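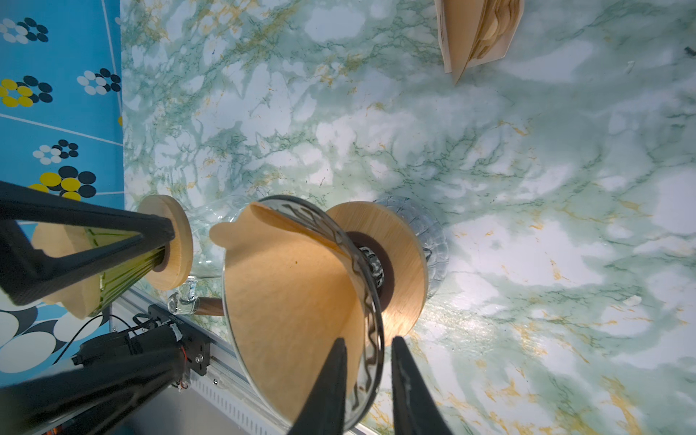

Slide 1. Dripper on its side with the paper filter in, wood disc behind it.

**Gollumdale Kitchen Evenings, March 31, 2023. Glass and wood: looking after a pour-over set.**

Wait for the door to close. Say hello, say the talk is short and the questions can be long. Thank Aldana Bravo for the room.

Start with what people bring to me at the repair table. Most of it is coffee gear, and most of the coffee gear is glass with a wood collar or a wood lid. The glass is usually fine. The trouble is where the two meet.

Point out that the cone and the filter get all the attention in the shop. Ask who has ever looked at the underside of the collar. Wait for hands.

## Washing

- Take the paper out while it still holds together. Compost or bin.
- Take the wood off the glass if it comes off. If it doesn't want to turn, leave it on and wash around it.
- Glass: warm water, a little soap, soft bottle brush. Ribbed glass holds coffee oil in the grooves, so run the brush along the ribs, not across them.
- Wood: damp cloth, then a dry cloth. No soaking. No dishwasher, even on the top rack.

Tell the story of my first set. I soaked the collar overnight with the dishes and it split along the grain. Viltar sold me a new one and it didn't fit the old glass. Keep this short.

Mention the work surface. At home I put a folded towel down before I take a set apart, and I clear a space wider than I think I need. 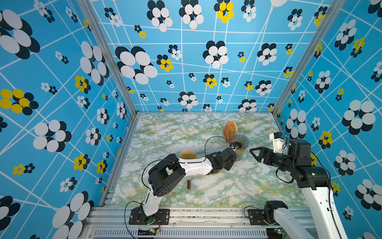
Round things roll. A carafe on its side will keep going until it meets something, and on a smooth counter that can be the floor. Lay the pieces so the handles or spouts stop them from turning. Put lids flat.

Second point on surfaces: don't set hot glass on cold stone. Use a cork mat or a cloth. Someone always says they've done it 300 times with no problem. Agree with them and move on.

## Stains on the wood

Coffee marks bamboo and pale wood quickly. A mark is only a mark. What I check for is a rough patch, a soft edge or a black speck near the hole.

1. Wipe with a cloth wrung out in water and white vinegar.
2. Let it dry on its edge, out of the sun, for a day.
3. Fine sandpaper, with the grain, very light.
4. Food-safe mineral oil, 2 thin coats. Wipe off whatever is left on top.

Old stains may not come out. Mine haven't. If there's an inner ring, keep the sandpaper away from it or the fit will change.

Pass the oiled disc and the dry disc around the room. Start from the left side. Remember to get them back, they belong to Iara Sepúlveda.
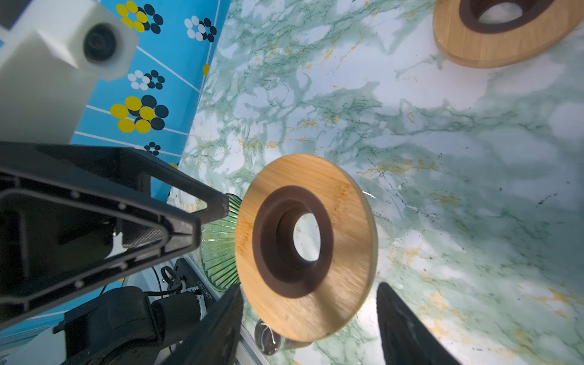

## Lids and storage

Store carafes with the lid off. A closed carafe with a drop of water in it will smell in a few days, and the underside of the lid will go gray.

If the lid has a seal, take it off every month or so and wash it by itself. Check for a flat spot. A lid that needs force is either swollen or on crooked. Turn the lid, hold the glass by the body, never by the neck.

Drippers can stack if the wood isn't carrying the weight. I put a paper towel between them. Small jars go in front so I'm not reaching over the tall glass.
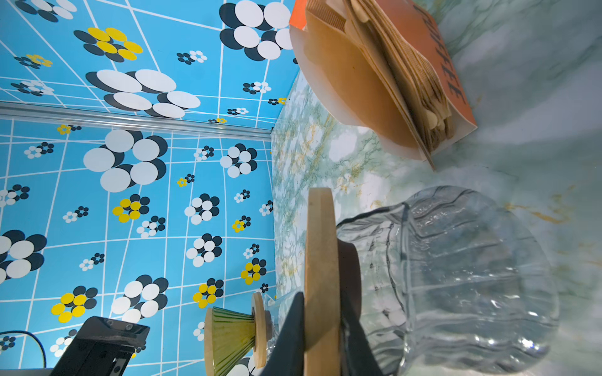
Brenda Tapia wrote to me after the March run-through that she has given up on oil and uses beeswax on her lids, and that it lasts longer between coats. Read that out. My answer is that wax is fine on a lid, but I wouldn't put it on a collar that gets hot, as it softens and gets on the glass. Ask if anyone in the room has tried both.

Leave 10 minutes for questions. Likely ones:

- Boiling water on the wood? A splash is okay. Wipe it.
- Chipped rim? Stop using it for drinks.
- Glue for a split collar? Only if the glue is rated for food and heat. Otherwise replace it.

Handouts are on the chair by the window. Sign-up sheet for the knife evening goes around last.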